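Jendale two-handed picking kit – worth it for a small packing room?

Asked by Despina Pascu

We run a small gift box business out of a unit at Clemgate. Mostly it is mixed bits and bobs: a puzzle, a pen, a tube of hand cream, something that jingles for the cat owners. Three of us pack by hand, and in December it gets silly.

A dealer called Chiriac has offered us a Jendale kit on a trial. You get two arms with proper hands on the ends (four fingers and a thumb each), a camera that looks down from head height, the control box and a tablet. The quote is for 22 weeks of hire, with training and "up to 125 item types" included. After that you either buy it or send it back. The delivery charge is extra, both ways, which I only found on page two.

The sales talk is that you show it your products a few times and it learns to put them in the box. I am not convinced. Our things are all different shapes and half of them are awkward. I asked for something closer to our work than the demo video, which is a hand lifting the same wooden block over and over, and they sent me a photo of a table laid out with small mixed items.

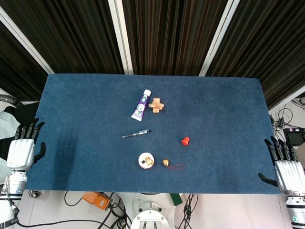 Test table from the dealer: tube, burr puzzle, pen, red-orange cup or cap, dish and a little bell on a string, with a hand on either side.

I grant you it is a fairer mix than the block. The bell on its thin red string is just the sort of thing I would worry about, and so is a pen lying flat on the felt. But a photo does not tell me whether it can pick any of them up, or how long it takes. When I asked for a figure per item I was told it "depends on the task", and when I asked what happens if it drops something I was told it "rarely comes up".

Has anyone had one of these in for real work, and did it earn its keep? I don't need it to be faster than a person if it can be left alone for an hour. I would also like to know what people think about the felt. Our benches are bare steel and I can't see us covering them.

3 people found this useful

mudlark_tony

Never used that one but we looked at something similar for sorting hardware. Waste of money in my view. A decent packer does a box before the arm has made its mind up. Spend it on shelving.

Bench Nine

We had the Jendale kit for five months at our place in Clenotitz, small parts and spares, so not gifts but the same kind of jumble. I'll try to be fair to it.

What it did well: anything chunky with sides to grab. Blocks, caps, boxes, small bottles. Your puzzle would probably be all right, it has plenty of edges. A plastic cup or cap standing upright should be fine too, as long as it is heavy enough not to skate away when a finger brushes it.

What it did badly: flat and thin. Pens were a pain on our steel bench. They rolled, the fingers came down either side and closed on nothing, then it tried again in the same place. On a soft mat they stayed put and it managed far more of them. So yes, I would be suspicious of the felt. It isn't cheating exactly, but ask for the same items on your own surface, or cut a bit of mat and see if you can live with it. We ended up using rubber matting and nobody minded.

String and cord I would leave out of any plan. We had tags on loops and it would get hold of the tag perfectly well and then drag the loop through everything else. If your bells can be bagged first, do that, though of course then somebody is bagging bells.

Soft tubes were in between. It held them but sometimes squeezed harder than I liked. Ask whether grip strength can be set per item. On ours it could, but the setting was buried three menus down and Jendale support had to talk me through it.

On leaving it alone – no. The longest we got without someone stepping in was 11 minutes with mixed items. With one item type over and over it was much better, but then a cheap feeder would have done the job.

Two things about the quote. Get them to say in writing whether 125 item types means they teach it that many or you do. In our case it was us, and each new one took almost an hour before I trusted it. And measure your room. The arms are one thing, but there are cables, a base to bolt down and boxes that need a home, and it ate a whole corner of ours.

We sent it back. I might look again in a year or two.

Despina Pascu

Thank you, very helpful. The bit about who does the teaching had not crossed my mind. I have written to Chiriac asking for a visit with a crate of our own stock, on our own bench, with me holding the stopwatch. They said they would "check availability". I'll post again if they turn up.

P. from the workshop

If they do come, shuffle the items between goes. Ours was very good at picking things up from where it had last seen them.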